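4.2 Party switching and the local vote

The previous section dealt with members who left their party before nomination lists closed. This section turns to the smaller group who changed sides after they had been elected, and asks what happened to their vote the next time they stood. The material comes from the council records of Jindham, Halen and Gaete, read alongside the ward returns described in Section 3.

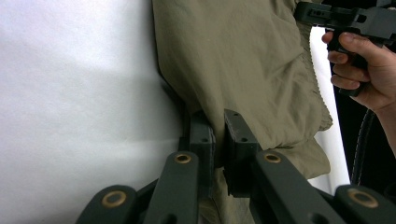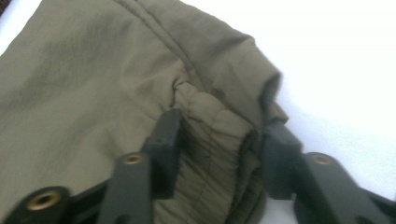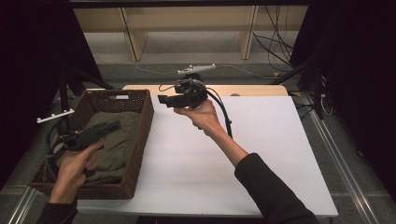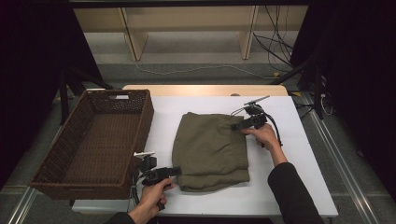 Figure 4. Olive-green fabric and hand-held grippers, four views.

The data set holds 693 candidacies. Of these, 254 were by sitting members seeking another term. We count a member as a switcher if the council minutes show a change of group between one election and the next, whether or not the member gave a public reason. Members who sat as independents for a short time and then returned to the same group are not counted. A member who left to sit as an independent and stayed there is counted, and is marked separately in the tables.

Switchers did worse than other sitting members in all three towns. The gap was widest in Halen, where the two main groups had traded control of the council several times and where local papers printed the names of those who crossed over. It was narrowest in Gaete. There, several of the members who moved did so together, and they took their ward organizers with them. Interviews suggest that many voters in those wards saw the move as a dispute inside the town hall and carried on voting for the person they knew.

Timing matters as well. Members who moved in the first year of a term kept more of their vote than those who moved in the last. We tested whether this was simply an effect of seniority, as newer members are more likely to move early. The difference became smaller once years of service were included, but it did not disappear. The same pattern holds if the wards with only one candidate from each party are taken alone.

The direction of the move had less effect than we expected. Earlier work on national parliaments finds that members who move toward the governing party are punished less, mainly through better access to funds and to the party's name. In our towns the ruling group had little money to give out. Its main gift was a seat as chair of one of the standing panels, and few of the voters we spoke to could say who held these posts. One former member in Jindham put it this way: "They made me chair of roads and drainage. On the doorstep they asked me about the school bus, the same as before."

Two points of method should be noted. First, ward lines in Jindham were redrawn during the period. For the four wards affected, we rebuilt the earlier vote from polling place returns. Where a polling place had been split between two new wards, its votes were divided by the number of registered voters on each side of the line. Leaving these wards out does not change the sign of any result, though the estimate for Jindham is less precise without them. Second, the minutes in Halen do not always name the group a member belongs to. In these cases we used the seating plan attached to the annual meeting and, where that was missing, the list of group leaders' notices to the clerk.

It is harder to say why members leave at all. The reasons given in public were most often about a single local decision, such as a school closing or a sale of town land. In interviews the same people spoke more about being passed over for a post, or about not being told of decisions in advance. Stanisława Śliwiński, who coded the interviews, marked each reason as public, private or both. Very few reasons fell into the last group. We take this as a warning against using press statements alone, and return to it in Section 5.

We also looked at whether the party that lost a member gained anything by running a strong candidate against that person. In most wards it did not do so. Local branches were often short of members willing to stand, and a branch that had lost its councilor had often lost the people who delivered its leaflets too. Where a well-known challenger was found, the switcher's loss was larger, but there are too few such contests to model them. They are listed by ward in the appendix.

Turnout in the wards with a switcher was close to turnout elsewhere. There was a small rise in Gaete at the January by-elections, which we leave out of the main estimates because the seats were fought on their own and the full council was not at stake. The coding rules and the ward file were last revised on 2 February 2026, and the tables in this section use that version.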